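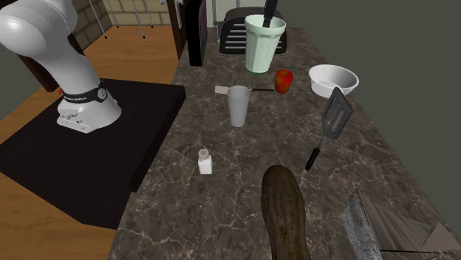 Fandville Stone Sealer Kit, reviewed after eight months

I bought the Fandville kit last July and waited to write this. Most of the reviews on the store page were posted within a week of delivery, and a sealer can't be judged in a week. Anything looks good on day three.

The kit cost me $178 with shipping. For that you get a bottle of cleaner, a bottle of sealer, two applicator pads, a cloth that sheds, and a booklet. The booklet claims one coat will protect a kitchen counter for 5 years. I looked for the test behind that number and couldn't find one. I wrote to the company and got back a reply thanking me for my interest in stone.

My own counter is a brown marble, which I inherited with the house in Toledo and wouldn't have picked. Marble etches. Lemon juice or vinegar eats at the polish and leaves a dull spot, and no sealer that soaks into the stone is going to stop that. The label says "guards against stains and acids." The first half is fair. The second half is a stretch, and I think they know it, because page 9 of the booklet tells you to wipe up citrus "immediately." If it guards against acids, why the hurry?

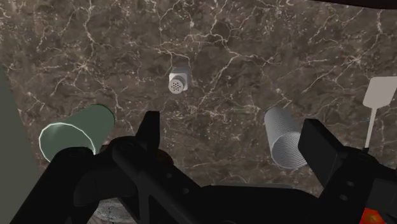 Brown marble with pale veins, and a shaker on top.

Putting it on was easy enough. Clean, let it dry overnight, spread the sealer, wait ten minutes, buff off what's left. Don't skip the buffing and don't let it go twenty minutes, which I did near the sink. It leaves a haze that took me most of a Sunday and a second round of sealer to lift. The smell was gone by morning. The bottle is supposed to do two coats on an average kitchen. I got one coat and a bit, and my kitchen is small.

Now the part people want to know. Olive oil left for an hour wiped off with no mark through the fall. Coffee, same. Red wine left a faint ring in November that faded with a baking soda paste. By February, water near the stove had stopped beading and was leaving a dark patch that took a while to dry out. So, eight months in the busy spots. I'd guess the far end of the counter, where I hardly cook, will go longer.

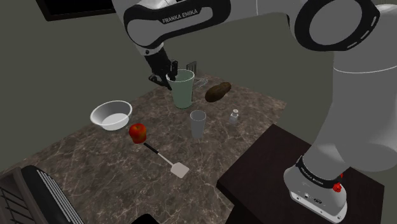
A tall green cup on dark marbled stone.

For comparison I did the bathroom vanity with Heltine, a plain sealer with no booklet and no cloth. It went on the same week. It beads about as well as the Fandville does on the quiet end of the kitchen, though a vanity has an easier life than a counter by a stove, so take that for what it's worth.

My neighbor Štefánia Halás went the other way and had her counters professionally coated. The quote was $3465, and that included a film on top that does hold off lemon juice. She's happy with it. I can see the edge of the film if I bend down by the dishwasher, and I'd rather have the dull spots.

Should you buy the kit? If your stone has never been sealed and you like everything in one box, it does work, for a while. I wouldn't pay for the cleaner, and the pads can be replaced with any old cotton T-shirt. Next time I'll get the sealer bottle alone, if Fandville ever sells it that way, or just use the rest of the Heltine.

2.5 out of 5. Posted 3/23/26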